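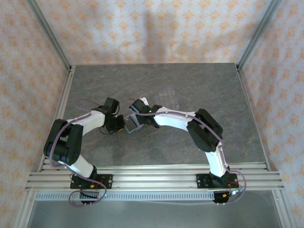 How to sort out small clear plastic boxes and trays (without buying more of them)

By Khrystyna-Mariia Zakharchenko
Last updated 19th February

Every guide to tidying small things tells you to buy clear plastic boxes. I did that for years, and ended up with a cupboard full of clear plastic boxes, most of them with nothing in them and the rest with things I couldn't name. Clear plastic is sold on the promise that you will see what you've got. Put one clear tray behind another and you see a grey blur.

So I am doubtful about the whole business, but I do still use them, and this is the way that has worked for me in a small flat in Skollthorpe with one decent cupboard.

What you need

A flat surface you can leave alone for an evening
A washing-up bowl, washing-up liquid and an old soft cloth
A pencil and some paper labels, or coloured tags if you like them
A bag for whatever is going out

You don't need a label printer. I was talked into a Zirker one for £23 and it printed lovely labels that curled off by the end of November. Paper ones have stayed put better for me, and when they do come off I've lost nothing.

Step 1. Get them all out

All of them, including the ones in the bathroom and the ones that came with something inside and were "too good to throw away". If you only do one drawer, the boxes from that drawer simply move to the next one. I have tested this more often than I'd like.

Keep lids with their boxes if you can tell which goes with which. If you can't, leave the lids in a heap for now.

Step 2. Empty and check

Tip the contents out and look at the box by itself. Flex the sides a little. Old clear plastic goes brittle, and a crack at the corner will run the first time you drop it. Press the lid on and pull it off again. If it needs a fingernail and a swear word, you won't put anything back in it, so it may as well go in the bag.

Trays moulded to fit one particular product are the worst of the lot. They look useful. The hollows are always the wrong shape for anything else. I kept a Shevchuk drill bit tray for a very long time on the grounds that it might hold beads, and it never held a bead.

Step 3. Wash them

Warm water, a small squirt of liquid, soft cloth. Don't use the rough side of a sponge, as the scratches are what make clear plastic go cloudy. Ridges and dividers hold on to dust, so run a damp cotton bud along them. For sticky patches left by price labels, a dab of cooking oil and ten minutes' patience does the job. I have seen special removers sold for this and can't say they did any better.

Let everything dry upside down on a tea towel. Overnight is best with the narrow sort, where water sits in the corners.

Step 4. Put like with like, loosely

The advice here is usually to sort by type, then size, then colour. I tried it with a box of 200 buttons and gave up before the kettle boiled. Sort by when you reach for things. Picture hooks and wall plugs can share. Spare fuses and small batteries shouldn't, and loose batteries are better off in their original pack anyway.

Step 5. Label the end you'll see

A tag on the lid is no use in a stack, and one on the short end is no use if the box goes in sideways. Put the box where it is going to live, then stick the label on whichever bit faces you. Write what is in there now, in plain words. "Misc" is a way of giving up.

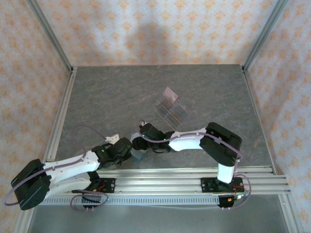

Is a box with fixed compartments better than one with dividers that move?

Fixed compartments are better for very small things, because beads and pins creep under loose dividers. For anything bigger than a screw I'd choose the movable kind, or a plain box with no dividers in it.

Step 6. Put back less than you took out

Stasolico's leaflet, which came with a set my sister gave me, suggests keeping a few empties "ready for future needs". I'd keep one. Check the recycling mark on the rest and look up what your council takes, since it varies a good deal and hard plastic is often refused. Charity shops and school craft cupboards will sometimes have the sound ones if you ask first.

Then leave the cupboard alone for a month. Any box you haven't opened by then can move to the top shelf.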